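Kikthorpe Playhouse revises crew call times for spring musical

The Kikthorpe Playhouse has issued a new call schedule for student performers and crew working on its spring musical, Lestevlow. The schedule was released on October 27, 2021, and applies to all rehearsals from the first read-through to closing night in May.

Under the revised plan, wardrobe and makeup crew report 2 hours before curtain. Performers with wigs or prosthetic pieces are called at the same time; the rest of the cast arrives later, in groups set by dressing room. 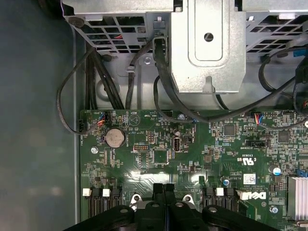 Green Dell motherboard and metal drive cage inside an open computer case.

Director Leonie Ruddock said the earlier system, with a single call for the full company, left the makeup stations overloaded before the first act and idle after it. The production has 19 speaking roles and an ensemble of 10, most of whom change costume at least once.

"The quick change in the second act sets the limit," Ruddock said. "We worked backward from that."
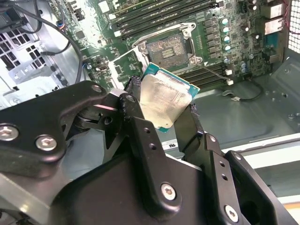
Wardrobe head Heather Waaka will keep a written plot for each performer, listing garments, fastenings and the side of the stage where the change takes place. Zippers have been replaced with snap tape on four of the coats. Shoes stay with the actor — they are not stored on the rack.

Student director Wiremu Ashby will run cast notes during the makeup call.

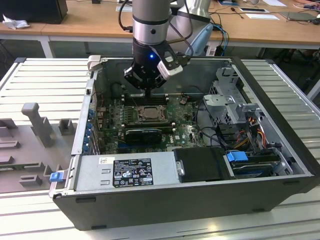 Auditions for the two remaining ensemble places are open to students in any grade. Applicants prepare one short monologue and 16 bars of a song, and may also put their names down for crew. The hall seats some 600, and body microphones will be used for principal roles only.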